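ゼッドステッド通信 9月号 まちの話題

金曜の朝の「たたむ会」、夏物の片づけで大にぎわい

こんにちは、今月も「まちの話題」を担当します。今回は取材というより、半分は自分の家の悩みを解決しに行ったようなものなんですが(すみません)、思った以上に面白かったので、そのままの勢いで書いてしまいます。

行ってきたのは、暮らしの教室ケイジェイジが9月から始めた「たたむ会」。金曜の午前10時から、実際に人が暮らしている家の寝室を使って、服のたたみ方としまい方をみんなで練習する集まりです。教室の机の上ではなくて本物のベッドの上でやるところがミソで、初回の参加者は11人。部屋に一度に入れるのは4人までなので、残りの人は居間でお茶を飲みながら順番待ちです。この待ち時間のおしゃべりがまた長くて、漬物の話からなぜか網戸の張り替えの話になり、私はメモ帳を開いたまま、すっかり聞き入ってしまいました。

さて本題。この季節の寝室って、本当に中途半端ですよね。昼間はまだ暑いからベッドには寝ござを敷いたまま、でも明け方は冷えるから掛けるものも欲しい。そこへ洗濯物を取りこんで、とりあえずベッドにどさっと置く。夜になって寝る場所がないことに気づいて、椅子に移す。翌朝またベッドに戻す。うちは去年、これを10月の終わりまで続けました。居間でその話をしたら、あちこちから「うちも!」と声が上がって、ちょっと救われた気分です。

初回のテーマはズボンでした。シャツやタオルはなんとなくできても、ズボンは人によってやり方がばらばらで、特に腰のところにゴムが入っているものは、どこを基準に折ればいいのか迷う人が多いんだそうです。私もその一人で、いつも腰まわりがふくらんで、引き出しの中でいちばん場所を取っています。
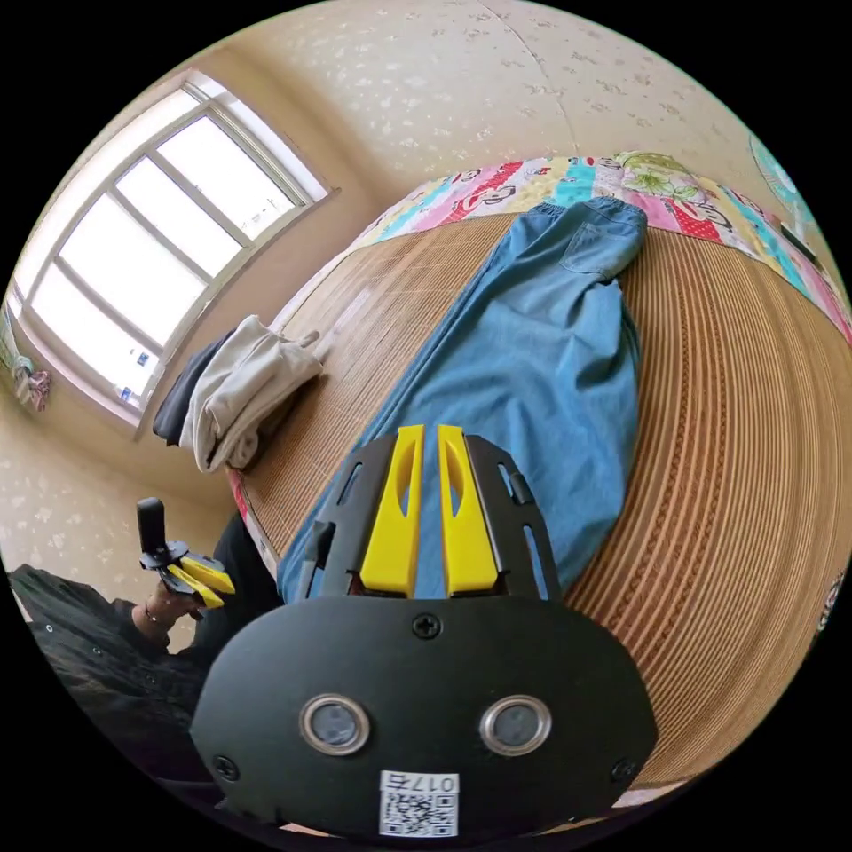
教わった手順はこうです。まず全体を縦にまっすぐ置いて、腰のゴムを左右に軽く引いてから手を離す。ここで無理に平らにしようとしないこと。次に片方の脚をもう片方に重ねて、股のとがった部分を内側に折りこみ、細長い四角にする。あとは裾から腰に向かって半分、さらに三つに折るだけ。ゴムの厚みが最後に外側へ来るので、立ててしまっても崩れにくいというわけです。私は今までずっと腰から裾に向かって巻いていたので、完全に逆でした。

デニムの場合は、縫い目の厚いところを少しずらして重ねるのがコツだとか。ぴったり合わせるほうがきれいに見えそうなのに、ずらしたほうが平らになるんですよ。隣の人と「えー!」と声をそろえてしまいました。

寝ござの上でたたむのも意外とやりやすいです。布のシーツだと服と一緒にしわが寄ってくるけれど、ござは表面がしっかりしているので、手のひらでぐっと押さえても下が逃げません。縞の入ったござなら、その線に裾を合わせれば簡単なものさし代わりになる、という話も出ました。これは帰ってすぐ真似しました。うちのは無地だったので、線のところは想像で補いましたけど。

それから、もめたのが掛け布団の置き場所。たたんでいる間、上掛けをどこへやるかで意見が真っ二つに分かれたんです。いったん床や椅子に下ろす派と、ベッドの奥に寄せておく派。私は断然、寄せておく派です。下ろすと、今度はそれを戻すのが面倒になって、結局そこで昼寝が始まってしまうので……。結論は出ないまま時間切れになりました。

会費は1回145円で、お茶代こみ。しまうときに使う仕切り板は、駅前の雑貨店アルテルの折りたためるタイプが参加者の間で評判で、私も帰りに寄って2枚買いました。幅がうちの引き出しより少し大きくて、斜めに入っています。測ってから行くべきでした。

次回も金曜の午前10時からで、テーマは靴下と下着。定員は15人に増えるそうです。申し込みはケイジェイジの窓口か、集会所スターネックスの掲示板にある用紙でどうぞ。持ち物は自分の家の洗濯物をひとかかえ。乾いたものをお願いします、とのことです。

(まちの話題担当)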